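Flondstead or Bust
Posts by the author, January
Last updated: Wednesday

1/ Well, the car is packed and I'm too wound up to sleep, so you all get to hear about the trip! We're leaving at 5 in the morning for Flondstead, which is 629 miles if we take the highway and 528 if we go over the hills past Bassi. Guess which one my husband wants. (The hills. It's always the hills.)

2/ It's my aunt's 80th birthday and she has asked for exactly one thing, my lemon cake, so there are 3 of them riding in the back seat with the seat belts on. I baked one extra in case of sharp turns, and I'm not sorry.

3/ We're stopping the first night in Donari, at the little motel with the good pie place across the road. I have been thinking about that pie since last winter! If they're out of the sour cherry I'll take the apple and be a grown-up about it.

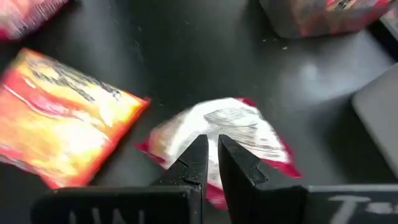
Black on black.

4/ Packing report, for those who asked: 2 sweaters, my good shoes, the green scarf, and far too many books. I put in the big quilting mystery and then went back for the sequel, because what if I finish the first one before Bassi and have to look at cows?

5/ My sister says it's been snowing up there off and on all week, so I dug out the Ganik boots I bought on sale and have worn one time. They pinch a little on the left. I'm bringing thick socks and a good attitude, and also my slippers.

6/ Okay, he's calling down the hall that 5 comes early, and he's right. I'll post again from Donari if the motel internet is behaving. Somebody please remind me to take the candles, they're still on the kitchen counter!

We use cookies to remember your settings. Accept | Manage choices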